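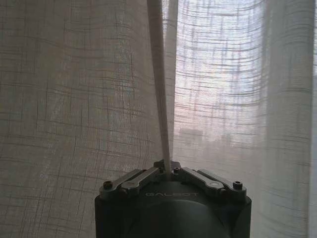 4.2 Cost of the gripper and its spare parts

In the first budget we counted only the purchase price of the equipment. This was a mistake. The offer from Stenerard was 3152 dollars for one gripper, and the offer from Telton was 1574 dollars for a simpler model, without the wrist camera. The cheaper model looked attractive, but a separate camera, its bracket and the cable had to be ordered from Sharifi, and the delivery time to our laboratory in Truvville was not fixed.

Search this journal Search Advanced

We therefore planned the cost over 18 months of use. The task of handling curtains and other thin fabric needs many repeated closings, and so we put 3 sets of finger pads into the plan, together with the screws for the linkage.

Fig. 4. Gripper with its linkage plates and end screws, in front of a woven curtain at a window.

Shares 18 Comments 3

The service contract was kept as a separate line. In November the department asked us to move it to the running costs, and the equipment line became smaller, although the total did not change. Training hours for the operators are not included in either line. They are treated in Section 4.3.

We use cookies to remember your settings. Accept Manage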